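From the Phan Street Studios newsletter
THE SHELVING SITUATION

Regular readers will recall that in the last issue we promised a short update on the fit-out of the shared floor. Regular readers will also recall that we promised this in the issue before that. The update has now grown to the point where it gets its own heading, and the item on the bike racks has been held over.

The new storage wall is up. It was ordered through Jenberg in the colour we all voted for, which was white, after a lively debate in which the other option was a slightly different white. The wall has open cubbies up top and bigger bays down below for the things people insist are not boxes of cables. Assembly took 3 evenings, and the instructions covered the first of these quite well.

There was some discussion beforehand about whether we needed so many compartments. The answer from the floor was that we needed more, mostly from members who have been keeping their stock in the hallway since July and calling it a display. Each tenant gets a cubby. If you have a double bench you get two, and if you have been telling people you have a double bench, we have the floor plan.

The plastic sheeting will be going as well. We know it looks like something washed up, and we know it crackles when you walk into it at seven in the morning with a coffee in each hand. It's too good to throw out, so anyone who paints, moulds, casts or moves house is welcome to take as much as they can carry. Please take it all the way home. Moving it to the stairwell is how we came to have the last lot.

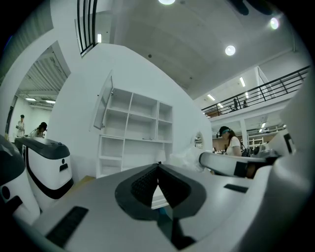

Labels are the next job. We had a go at a system using numbers, then a go at a system using colours, and were then asked by several of you why we couldn't just write people's names on things like every kindergarten in the country. So that's what we'll be doing. A label maker will be at the front desk from next week. It prints in one font, and it can't be talked into another.

A few house rules, agreed at the last floor meeting over a plate of lamingtons that did most of the persuading:

Food goes in the kitchen. Rice crackers are food.

Heavy things go in the lower bays. If you need a second person to lift it, it is heavy, even if you managed it by yourself once.

Glass doors get closed behind you. They swing out at head height, and the first aid kit is down to novelty bandaids.

Nothing goes on the very top. We realise the very top is where everything wants to go.

On lighting, the good news is that the little lamps have been popular, and the less good news is that they've been so popular they travel. One got as far as the Osadau workshop next door and had to be negotiated for. A small lamp on a shelf makes the whole place feel like somebody lives there in a nice way, so please leave them where you find them and switch them off when you go.

For those who follow the money, shelving and fixings came in at $230 under what we'd set aside, a sentence this newsletter has never had occasion to print before. We're spending the difference on felt pads for the chairs. The new floorboards are lovely and light and they show every scrape, and the Grutum people downstairs have been very patient about the noise.

Cubbies open for claiming from 9 am on the first morning of the month. There are 18 tenants on the floor at present and we'd like to do this without a queue, so put your preference on the sheet by the kettle. High, low or don't mind. Last time we did this with the pigeonholes we received 52 preferences, so one per tenant, please, and legible if you can manage it.

Bike racks next issue.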